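Notes on running a school computer donation through a small nonprofit

I have been the records person for a small education charity for several years, and I get the same email often enough that I am writing the reply down once. It usually says: our company has old desktops, you work with schools, how do we do this. The short version is that the machines are the easy part. The paperwork, the freight and the receiving end take most of the hours.

The group I keep records for is called Flikus. We have a mailing address, a bank account and one paid staff member, Loukia Gkikas, who handles the school side. Our last full cycle was a donation from a freight software company named Velton, which was replacing the desktops in two of its offices. The offer was 209 machines. We placed 194 of them in nine schools. I will use that cycle throughout, as I have the files open.

What the donor has to settle first

A company that wants to give away equipment generally assumes it owns the equipment. Check. Part of the Velton lot was under a lease that had run past its end date and rolled into a month-to-month term, and the leasing company still held title. It took from the first call until November to get a bill of sale for those units. Nothing could move in the meantime, as the two groups of machines were mixed together on the same shelves and the asset tags had been removed by someone trying to be helpful.

We now ask for four things before we agree to anything:

A list with one line per machine: model, serial number, memory, storage type, and whether a power cord comes with it.

A statement of title, signed by someone with authority to sign it. An office manager usually does not have that authority.

A statement of who is responsible for the data on the drives, and until what point.

A named contact who will still be there in six months.

The fourth one sounds fussy. Two of our last three corporate donors changed contacts in the middle of the process, and in one case the new contact had never heard of the donation.

Drives

The simplest policy is that drives are removed by the donor and we budget for new ones. The cheaper policy is that drives are wiped and stay in. We have done both. With Velton, the drives stayed in and were erased under a contract the company already had with a disposal firm, and we received a certificate listing each drive serial number.

The certificate has to match the machine list. Ours did not at first. It listed 57 drives whose serial numbers were not on the sheet we had been given, because the sheet recorded the serial number of the computer and left the drive column blank for one office. Matching them took two evenings with a barcode scanner and a folding table.

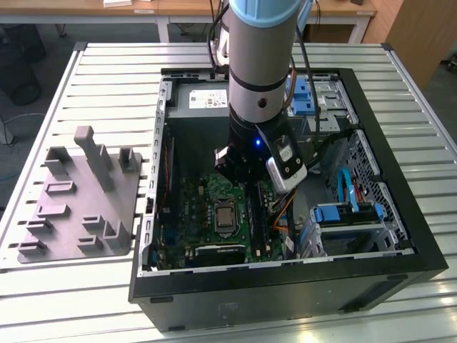
If I were starting again I would have the drive serial recorded at the same moment as the chassis serial, by the same person, before anything is shipped. A blank column in a sheet gets treated as finished by everyone who receives it after the first person.

Keep the certificate with the permanent records. Donors ask for it again. Velton's legal department asked for it eight months after the last school had signed for its machines, and the person asking had no connection to the person who had sent it.

Valuation and the acknowledgment letter

We do not put a dollar value on donated equipment in the letter to the donor. The letter says what was received, when, and whether the donor got anything in exchange. The value is for the donor and its accountant to work out. Companies push on this every time, and they often send a template with a blank for the amount. We send back our own letter without the blank.

For our own books we do need a figure, as donated goods go in at fair value. I use recent sale prices for the same model in working condition and save a copy of the listings on the day I look. Our accountant accepts this. Yours may want something else, and yours is the one to ask.

The 15 machines that did not go to schools are on a separate sheet with the reason for each. Most had failed power supplies or damaged ports. They went to a licensed recycler and we have a weight receipt. I mention it because the first draft of our annual report said we had placed all of the machines, and it was caught only because Loukia added up the delivery forms.

Choosing the schools

We used to accept requests in any form. We stopped after a school asked for a computer lab, received one, and turned out to have a single circuit in the room it had set aside. The application is now one page. It asks for:

The number of outlets in the room, and whether anything else runs on that circuit.

Whether the door locks.

Who will look after the machines, by name, and how many hours a week that person has for it.

What the students will use them for in the first term.

Whether the school has its own internet connection or shares one with the office.

There is no question about need. Every school that applies has need, and ranking them on how well they describe it rewards the ones with a good writer on staff. We look at whether the machines will be running a year later. If a school fails on something that can be fixed, such as wiring, it goes on a list for the next cycle and we tell it exactly what to fix.

A common mistake is to give a school as many machines as it asks for. We cap the first delivery at the number of students in one class, with two students to a machine, plus two spares. Schools that want more can apply again after a year. Two of the nine from the Velton cycle have done so.

Freight

Freight was the largest cash cost of the whole cycle, larger than memory upgrades and keyboards together. Velton paid for the first leg, from its offices to our borrowed warehouse space. We paid for the second, from the warehouse to the schools, with a grant from a family foundation called Vustby.

Ask the donor to pay for both legs, and ask at the beginning. A company that is giving away equipment is also avoiding a disposal bill, and the person who approves the donation can often approve transport from the same budget line. Once the machines have left the building, that budget line is closed and the answer will be no.

Pack desktops upright, with foam between them, no more than two layers to a pallet. Monitors go on their own pallets, screens facing each other with cardboard between. Put the packing list inside the wrap and a copy in an email. Schools receive deliveries through whoever happens to be near the gate, and a driver will not wait while that person looks for a principal.

Software

We install one operating system image on everything. It is a plain Linux desktop with an office suite, a typing program, an offline copy of an encyclopedia and a browser. We have been asked why we do not use something more advanced. The machines are old, the schools have little support, and a teacher who has learned one of them has then learned all of them.

The image is kept by a part-time contractor named Vik, who also wrote the short test that each machine has to pass. It checks memory, reads the full drive, plays a sound and prints a label. A machine with no label does not go on a pallet. The test runs long enough that we set up a batch at 6 p.m. and read the results the next morning.
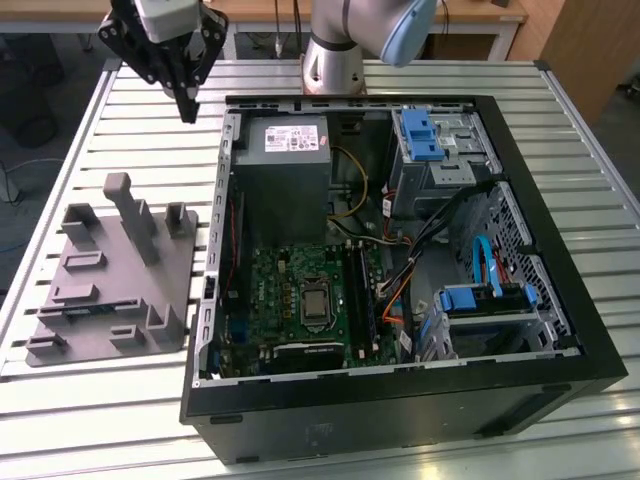

After delivery

The delivery form is signed at the school and lists each serial number. Loukia calls each school at one month, at three months and at the end of the school year. The questions are the same each time: how many machines turn on, how many were used this week, what is broken. We do not ask for photographs of students and we do not ask for thank-you letters. Donors sometimes request both. We send them the figures from the calls.

At the end of the first year, most of the problems reported to us were keyboards and mice. We had sent no spare keyboards. We now send one extra for every five machines, and a bag of mice. The next most common problem was a forgotten administrator password, which is now printed on a card that stays in the school office.

Three schools had moved machines out of the lab and into the staff room. Our agreement allows the school to decide this, so we recorded it and left it alone. In one of the three, the teachers were using them to prepare worksheets for a grade that had no textbooks that term. I am not sure our form would have counted that as use, so I have added a line for it.

Time spent

People ask how long the whole thing takes. From the first call to the last signed delivery form, the Velton cycle ran 14 months. Title and drives took the first half of that. Testing and imaging took six weeks. Deliveries were spread over a term so that Loukia could be at each one.

If your company wants to donate and cannot wait that long, sell the equipment to a refurbisher and give a school group the money. We can usually buy matched machines with a warranty for what we would spend hauling mixed ones, and the serial numbers arrive in a spreadsheet with every column filled in.

I can send the one-page application and the delivery form to anyone who wants them. Both are plain documents with no logo, and you can change them however you like. The title statement was drafted for our state, so have someone local read it before you use it.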